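From: Jade Dawber
To: rultholm-families
Subject: Re: Re: The reporter and the waiting room

On a morning in January, Rankin wrote:
> A woman from a TV show called Vekeo phoned again. She wants to bring
> everyone who was in the hospital waiting room after the ferry accident
> back to the same waiting room and film us meeting "for the first time
> since." I told her we have met plenty of times since, mostly over bad
> soup. She asked if we could pretend. Do we want to do this, or should
> I say no for all of us? I'm also getting letters from a man who says
> he can sell our story for 500 a head, which seems low.

Sorry this took me until March 2024 to answer. I kept writing a polite version and deleting it.

My vote is no to the waiting room. I spent 2 nights in there and I don't need to see whether they fixed the vending machine. My sister was upstairs, your boy was upstairs, and the two of us sat under that television with the sound off, reading our own news off the bottom of the screen. It had the number of passengers at 80, then 400, then back to 80. I remember you saying somebody should go down there and help them with their arithmetic. It was the first time I had laughed since the phone call, and I felt terrible about it for a week.

I would not do that again for a camera. I'm a poor actress and you are worse. You couldn't even look surprised at your own birthday.

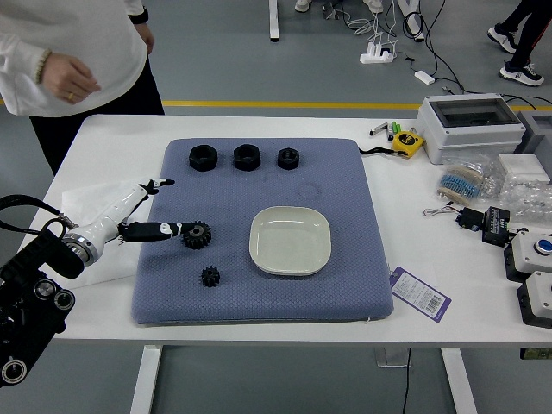 I am less sure about talking to newspapers in general. When the first piece came out, with the two of us hugging by the elevator, I was furious, mainly about my coat. But three people wrote to me afterward who had been on the lower deck and had no idea there was a list. One of them is reading this now (hello, and I'm sorry about the volume of mail regarding parking). So that picture did some good, coat and all.

What I'd suggest is that anyone who wants to talk, talks, for themselves, and leaves the rest of us out by name unless we've said yes. Josamer from the hospital's family office has a short sheet on how to deal with interview requests. It says you can ask to hear your quotes read back, and that you can stop halfway. I wish I'd had it before I told a stranger what was in my sister's suitcase.

As for the man with the 500, please don't answer him. He wrote to me as well and spelled Rultholm two different ways in one paragraph. Keep the letters, though, in case Josamer wants to see them.

My sister is walking to the corner and back now, and complaining the whole way, so she is more or less herself. She says to tell your boy he still owes her a card game and she hasn't forgotten the score.

Soup at my place next time. I'll try to make it worse than the hospital's so that we all feel at home.

Jade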